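Vidholm kitchen worktable, quick review
By Nima Ghasemi

Had this since August, keep getting asked about it, so writing it up fast before dinner. Short version - good table, annoying feet, I'd buy it again at the same price. Maybe not at full price.

Paid $255. It was more when I first looked at it and then it dropped, no idea if it's still there. Shipping was extra and slow. Box was heavy, get someone to help you up the stairs with it, I did not and my back let me know.

What I wanted: a surface for the stuff that doesn't fit on the counter. Our counter is a joke. One cutting board and it's full. So the black appliance went on the table and so did the everyday plastic stuff, the blue bowl, the red cup, whatever else lands there. I wanted something light colored, didn't want a dark top in a small room again.

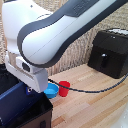

The top comes with some kind of oil finish on it already. I gave it another coat anyway, with the Rezaei board oil a neighbor had left over. Soaked in fine, a bit blotchy for a day, then evened out. The strips are all different shades, pale ones next to tan ones. My sister thinks it looks busy. I like it. Crumbs disappear on it, good or bad depending on who's cleaning.

Assembly. Took me 40 minutes, and I'm slow. There are 18 bolts, all the same length thank god. Instructions are drawings only and step four shows the crossbar upside down, or I read it upside down, either way I had to take it off and start over. Allen key in the bag is soft junk. Use your own.

Feet are the real complaint. Little screw-in levelers, plastic, and one was cracked right out of the bag. Emailed Vidholm, got a reply the next morning, new set came in the mail a week later. Fine. But the new ones back out too if you drag the table. So dont drag the table. I put felt pads under and check them when I remember.

Wobble - a little. Not with bowls and cups on it. If you knead dough you'll feel it move side to side. Up against the wall it's ok. I do bread maybe once a month so I live with it. If you bake a lot get something heavier, the Dirkley one my mother has doesn't budge at all, but it also cost her twice as much and it's ugly. Sorry mom.

Heat. I don't trust any wood top with hot stuff. I use a trivet for pans. No marks so far from the appliance end, and that gets used most nights. Left a cup of beet juice sitting overnight and it did leave a ring, came out mostly with a damp cloth and some baking soda. You can still find it if you know where to look.

Cords. There's nothing for cords. No hole, no clip, no channel underneath. They just lie across the top and you move them out of the way all the time. For this money I'd want at least one cutout in the back. I bought stick-on clips and they fell off the oiled wood in two days, should of seen that coming. Underside is raw so they hold there.

While I'm at it, the plastic bowls and cups. Ours are Wodano, got them for the kids, everybody uses them now. Light, cheap, they stack ok. They slide a bit on a freshly oiled top, less after it cures. They do scratch and the color stays bright. Nothing more to say, they're plastic cups.

Also looked hard at dark gray before ordering. Had a dark gray surface in the last place, one of those grainy matte things, and it hid everything except flour and fingerprints, meaning all I ever saw was flour and fingerprints.

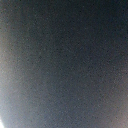 Dark gray, very close up.

So light wood it was, no regrets there.

Cleaning - damp cloth, dry right after. Re-oil when it starts looking thirsty. I've done it twice. The listing says it holds 500 pounds. I have not tested that and won't be.

Pros: the top, the color, customer service, price if you catch it low.
Cons: feet, cord situation, soft Allen key, side to side wobble.

Four out of five. Would be four and a half with decent feet. If anyone has found metal levelers that fit the Vidholm thread tell me the size, the ones from the hardware store were too fat and I've still got the reciept in my coat somewhere.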